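Coursework > Design and Making > Project Reports

5 min read

The Cereal Bowl Project: Final Report

I eat cereal every single morning, and for my making project I wanted to find out why some bowls feel great and others feel like a chore. My plan was to compare bowls, ask a bunch of people on my hall what they liked, and then slip-cast one of my own. I started in January, which was way too late for how long clay takes to dry (more on that later!).

The part of a bowl I ended up caring about most is the foot ring, the little raised circle on the underside.

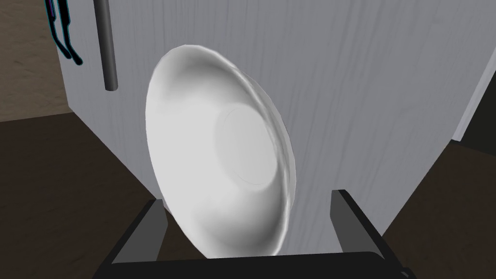
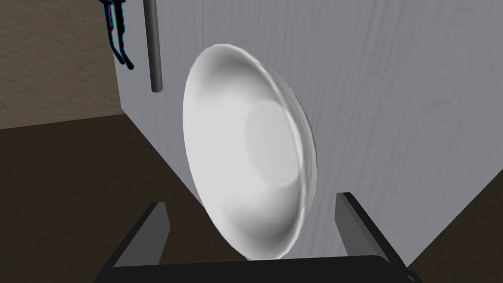 Asking around

I put a short survey under every door in Griffiths Hall and got 63 answers back, which I was really happy with. The main question was simple: what bugs you about your bowl? I figured everyone would say size. Wrong! The top complaint was that the bowl gets too hot to carry from the microwave, and second was that it slides around on a tray. Size came in third, and a few people used the space to complain about the dining hall, which I get.

Both of the top complaints have something to do with the foot. A taller foot gives your fingers somewhere to go that isn't right against the soup, and a wider one sits steadier. So that became my whole design idea: same bowl, better foot.

Making the mold

I bought a bag of plaster from Prarnen, the craft store by the bus station, and mixed it following the chart on the bag. My first mold was a disaster. I poured too fast and got bubbles all over the inside, and every bubble turned into a pimple on the clay. For the second one I poured slowly down the side of the bucket and tapped the table for a few minutes, and it came out so much smoother.

I used casting slip from Tarkden that our studio already had. I left it in the mold for 25 minutes before pouring out the extra. I tried a shorter time too, but the wall was so thin that the rim sagged when I turned the bowl over to clean up the foot.

Drying and firing

Okay, drying. I had a bowl on a shelf next to the radiator and it cracked straight across the base over one weekend. After that I kept everything under a loose plastic bag and just waited. It's boring but it works. I lost one more in the glaze firing when I forgot to wipe the glaze off the foot and it stuck to the kiln shelf. I still have the piece I chipped off!

Results

I took my best bowl around the hall with a plain store-bought one and let people carry both down the corridor filled with warm water. 75 percent picked mine as the easier one to hold. For sliding I used a cafeteria tray and tipped it slowly, and the two were pretty much the same, so the wider foot didn't help the way I thought it would. My guess is that the bare clay ring needs to be sanded rougher, or maybe the tray is just slick.

What I'd change

I'd start in the fall. I'd also make the wall a bit thicker at the rim, and I want to try the Bikbridge stoneware that one of the other groups used, since theirs hardly warped at all. My bowl holds a little less cereal than I'd like, too, so the next mold is going to be deeper.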